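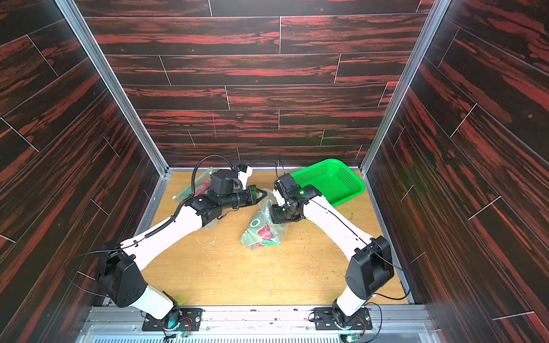

Is the new-act comedy program on schedule?
Most of it is. The workshops and the first two showcases went ahead as planned, and the short tour has moved to spring.

Progress report to the Lenihan Fund, second period
Prepared by Faith Muli, program manager, Jondotley Comedy

Workshops
The grant pays for a course for people who have never done a paid set. We had 33 applications and took everyone who could commit to the evenings. Sorcha Ó Dálaigh taught the writing sessions and the microphone work. She dropped the planned class on crowd work after the first week, as most of the group did not yet have five minutes they trusted, and used the time for extra editing. We think that was the right call and would plan it that way next time.

Attendance held up until January, when bad weather closed the bus route for several nights. Those who missed sessions sent recordings of their sets and got written notes back.
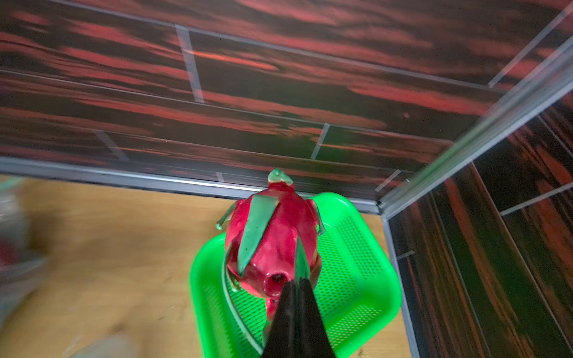

Publicity for the showcases was weaker than we wanted. The first poster was gray type on a navy background, and people at the box office told us they had walked past it. The new one will be built on two loud colors. The magenta dragon fruit against the bright green basket is the strength of contrast we have asked the printer to match, down to the paler green at the tip for the small print. We also cut the wording to the date, the place and the price. Proofs are due before the third showcase, and the cost stays inside the print budget.

Showcases
Both showcases were held at Cena, which gave us the back room for a share of the bar. The room seats 200 with the balcony open. We kept the balcony closed for the first night and should have done so for the second, when the audience spread out and the early acts had a hard time of it. Tickets went on sale through Plusik. Its door list did not update after 6 p.m., so late buyers had to show their receipts – slow, but everyone got in.

Each act did five minutes and had a recording to take home. Two of them have since been offered unpaid spots at other clubs. We do not count these as paid work under the terms of the grant.
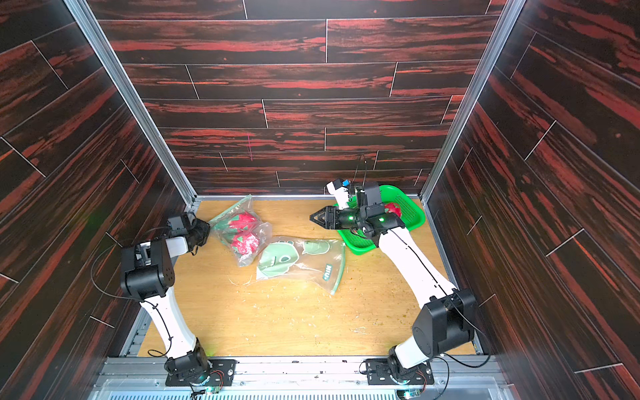
The stage at Cena needs some work before the third showcase. At present the acts stand in front of a cream wall with a fire notice on it, and every recording looks like a staff meeting. We have a quote for a folding backdrop that would also travel with the tour. Dark brown panels with bright red streaks in the grain, over a light tan floor, would give the warm look Sorcha asked for and keep attention on the performer. A pale floor does show faint scuffs and crumbs, so we have added a sweep before doors to the stage manager's checklist. The quote is attached to the budget sheet.

Spending and changes
Fees and room costs are on budget. Travel is underspent with the tour moved, and we ask to carry that line over to the next period. We also ask to move a small amount from catering to the backdrop.

Next period
Third showcase at Cena, with the balcony closed
Tour dates confirmed with 3 venues
Feedback forms from all acts, to be sent with the final report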